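Technician for small robot arms (setup, care and repair) - part time, Caltumdale

Munard is looking for one technician to look after the tabletop robot arms in our workroom in Caltumdale. Posted 11/06/2024. The position is open until we find the right person, and we read the applications in the order they come.

About the work

We are a small team. We let our arms repeat simple handling tasks with blocks, cups and shape boards, for many hours, and our customers receive the recordings and the notes from these runs. When an arm is well adjusted, this is quiet work. When a screw has become loose in the second joint, or a cable is pulling on the gripper, the recordings of a whole morning can be useless. Until now the colleagues who run the tasks have also done the repairs, between one task and the next, and this does not go well any more. We want one person who has the machine as the main responsibility.

You will work mostly on one cell. A cell means for us one table, the arm or arms on it, the stands around it, the wiring and the task objects. The arm in this cell is the one we call Brannigan. It has done more than 3,000 hours and it has been repaired by many different hands, so please expect that not every screw is the same type.

Your tasks would be:

- Start the cell in the morning: check the clamps and the stands, move each joint slowly through its range by hand with the power off, then power on and bring the arm to its home position.
- Check the cable path. The cables must have enough slack for the full reach of the arm, but they must not hang into the working area. This is the most common reason for a stop with us.
- Replace servos, horns, fingertips and the grip covering on the fingers. We keep spare servos in stock and you will be the one who orders new ones.
- Calibrate the arm after each servo change and write the new offsets in the cell log.
- Put the task objects and the tape markers back in their correct places, using the layout sheet for the task.
- Look after the small controller boards: connectors, solder joints, strain relief. Sometimes a connector must be made new.
- Write a short report after each repair. Five or six lines are enough, but another person must be able to understand them in July of next year.

We use a maintenance plan from Tilteck, a small company which helped us with the first setup. The plan has 118 check points. Not all of them are for every day. You are welcome to change the plan when you know the cell better, and we would in fact be glad if somebody made it shorter.

What we hope you bring

You have repaired things with small motors before. It can be printers, model aircraft, sewing machines, laboratory equipment or real industrial robots, we do not mind which. You can solder a wire so that it stays. You can read a simple wiring diagram, and you can draw one when there is none. You know how to use a multimeter and you measure before you replace a part.

A little experience with the command line is useful, as the calibration is started from there. You do not need to be a programmer. If you have written small scripts in Python, please mention it in your letter.

More important for us is the way you work. Many of our repairs are small and must be done again and again with the same care. A gripper finger which is mounted two degrees wrong will still close, and the fault will be found only much later. We are looking for a person who takes the two extra minutes.

English is the working language. It is not the first language for most of us, so you do not need to worry about your grammar. Good eyesight for near work (with or without glasses) is necessary, and you should be able to lift a stand of normal weight.

The cell

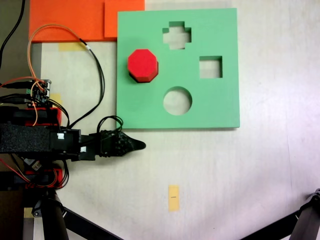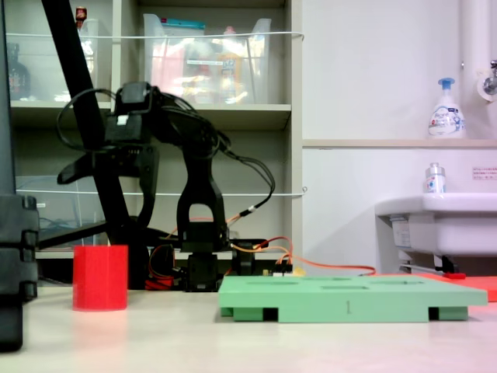 Hours and pay

The position is 20 hours per week, divided over four or five mornings as it suits you. The pay is 2,000 per month before tax. After the trial time of three months we talk together about the hours, and more hours are possible if both sides wish it. There is also a yearly amount of 540 for courses or books, and you decide yourself how to use it.

You will have your own bench with a soldering station, and a drawer which can be locked. Please tell us if you need a special chair or a different height of the bench.

The first two weeks

In the first week you will follow the colleague who does most of the repairs today, and take one arm fully apart and put it together again. It is an older arm that we keep for this purpose, so mistakes are allowed. In the second week you will do the morning start alone, with somebody in the room to ask. We do not expect that you repair under time pressure in this period.

How to apply

Please send a letter of one page and a short list of your earlier work to Margit Torvik at Munard. A photo of yourself is not needed. In the letter, please describe one repair that was difficult for you: what the fault was, how you found it, and what you would do differently now. It can be a repair which failed.

If your letter fits, we invite you for a visit of two hours. One hour is conversation, and in the other hour you will get an arm with a fault and the normal tools from our bench. You may ask questions during the work - we do it also. Travel costs inside the region are paid by us, please keep the ticket.

Questions about the position can go to Margit Torvik too, before or after you have applied. She answers normally within three working days.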